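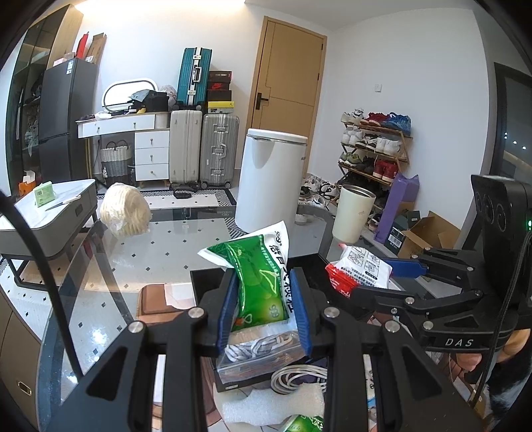 Last updated: Nov 18, 2025

Call for Participants: Trerkus Meteorite Classification Workshop

The Prakell Institute for Planetary Materials invites applications from graduate students and early-career researchers for a training workshop in December. Participants will work with thin sections from the Oei collection, which holds 664 cataloged meteorites, and will learn to sort ordinary chondrites by chemical group and degree of shock.

Applicants should be enrolled in, or have completed within the past four years, a graduate program in geology, astronomy or a related field. Prior experience with a polarizing microscope is expected. Lodging is provided, and each participant will receive a travel allowance of $400.

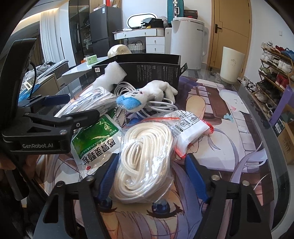
Items on the table, with a bag of white rope at center.

Applications must include a résumé, a one-page statement of interest and one letter of reference. Send all materials to Hanan Twal, Workshop Coordinator, Brenus Hall, Room 104. Incomplete applications will not be reviewed – letters of reference may, however, arrive up to one week after the rest.

Comments

Joelle Srour: Are students in a combined bachelor's and master's program eligible?

Hanan Twal: Yes, if you have started the graduate portion.

Saulius Sepp: I attended last time. Bring your own notebook, and review your feldspars first.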